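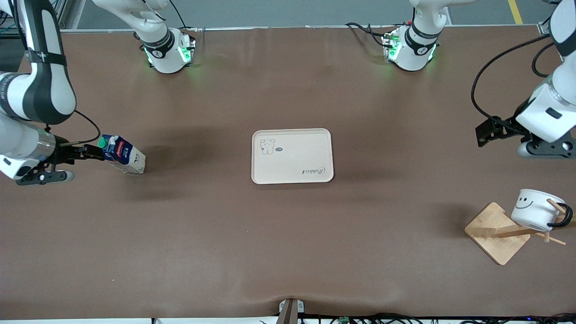 A milk carton held in a gripper over a brown work table.

Actor Oldřich Danko says he did not recognise his own voice when he first sat down to watch Gotville, the crime drama that has made him a regular face on Canadian television.

The Czech-born actor was a guest on an evening radio program this week to talk about the show's second season, which starts in December. He told host Venkatesh Nair that he had lost most of his voice to a throat infection two days before filming began and had decided not to tell the producers.

"I thought it would come back by the morning," he said. "Then I thought it would come back by lunch. By the time we did the first big scene I sounded like a man who had been shouting at a hockey game."

The director liked the rasp and asked him to keep it. Danko, who plays harbour inspector Paul Meléndez, spent the rest of the shoot trying to copy a voice that had returned to normal within a week.

"My wife was in the next room when the first episode was on and she asked who was talking," he said. "I had to go and look at the credits myself."

Danko moved to Canada as a teenager and worked in regional theatre for most of his twenties. He told Nair he went to 160 auditions before he was offered a speaking part on television, and that he still has the notebook in which he wrote each one down.

The part, when it came, was a courier in the hospital series Avent. He had a single line and it was cut from the broadcast version. The casting director remembered him, though, and called two years later when Gotville was looking for its inspector.

"She said, you're the courier," he recalled. "I said yes, and she said good, can you drive a boat? I said yes to that as well."

He could not drive a boat. He took lessons on a lake outside the city in the three weeks before filming and said he hit the dock often enough that the instructor asked to be paid up front.

The new season picks up in the winter after the harbour fire and brings in a new character, a lawyer called Zanedine, who is hired by the port authority and soon finds herself at odds with Meléndez. Danko would not say whether the two end up on the same side, but said their scenes together were his favourite part of the job this year.

Much of the season was shot at night on the waterfront, with a crew of some 200 and temperatures well below freezing. One sequence, set during a union meeting, called for 1000 extras in an old grain terminal. Danko said the heaters failed shortly before midnight and everyone stayed.

"You can see their breath in it," he said. "People will think we added that afterward."

Asked by Nair if he was ready to play the inspector for a third year, Danko said he had not been told whether there would be one and had learned to stop asking. He has agreed to return to the stage in the spring, in a small two-hander he last performed more than a decade ago - this time in the older of the two roles.

He also said the voice was now less trouble than it used to be. He reads the newspaper aloud in it over breakfast when a shoot is coming up, a habit his children have asked him to take out to the garage.

The second season of Gotville will run for eight episodes, with the first two shown back to back at 9 p.m.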